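Ticket 965 - push cell, Skener bench
Status: open, waiting on parts
Site: Drilunside, room 6

Problem: tip lands off target after homing. Arm goes to taught point, cylinder tool comes down left of where it should. Started in March after the collar was taken off for cleaning.

Log

9:10 Rehomed twice. Same offset both times. Joint readings match the saved pose so its not the encoders.

9:35 Checked front bolts on the board, both snug. Board not shifting when pushed by hand.

10:05 Loosened collar, tool turned freely in it. Reseated, torqued back up. Offset smaller, still there.

10:40 Swapped in Prikia spare tool. Too long, hit the soft limit on approach. Put the old one back.

11:20 Loaded old calibration (file 48). Worse. Went back to current one.

11:50 Slow descent with blocks on, speed 6. Stopped it by hand at the bottom of travel.
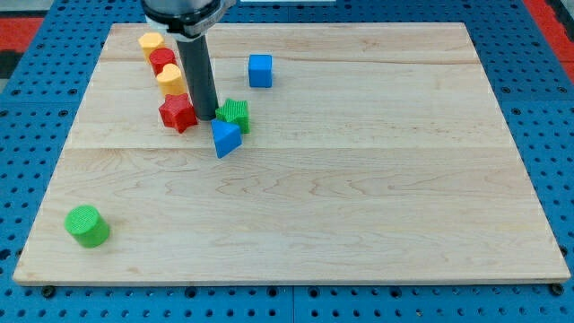
Page 2 of 3

Tip is between the red star and the green star, just off the wood. Blue triangle is right up by the green star so dont jog right from here, lift first. Blue cube and green cylinder are clear of it.

13:15 Lifted, pulled tool again. Collar screw thread is worn, wont hold past half torque. Thats the play.

13:30 Ordered new collar from Quezada, part 102. Cell locked out till it arrives. Do NOT run the overnight job.

To do when part is in: fit collar, rehome, reteach tool center, rerun slow descent at 6 befor going to full speed.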